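Trial Period

Nevomon leased the handheld grippers in pairs, with a 45-page manual and a trial of 40 days. I was hired to review the pair for Massawe, a buyer's bulletin with 303 subscribers.

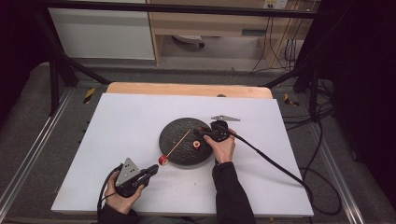
The manual recommended threading as a first exercise, so I threaded. A spool, a skewer, one gripper for each. By the second week I had logged 1,214 attempts in the columns provided: grip, approach, release, remarks. Under remarks I wrote "none."

The cables were heavier than the Junoteck set I had reviewed in August. The jaws closed evenly. I gave the left unit a higher score than the right, then swapped hands and found the difference was mine.

At home I began picking up spoons by the last half inch of the handle. I noted this under remarks.

On day 39 Nevomon wrote to ask if I wished to extend. The form had two boxes and a space for comments. I tried to tick the first with the pen held in the right gripper – it took four tries and the mark went outside the line. I logged all four, rated the release as fair, and put the form in the envelope by hand.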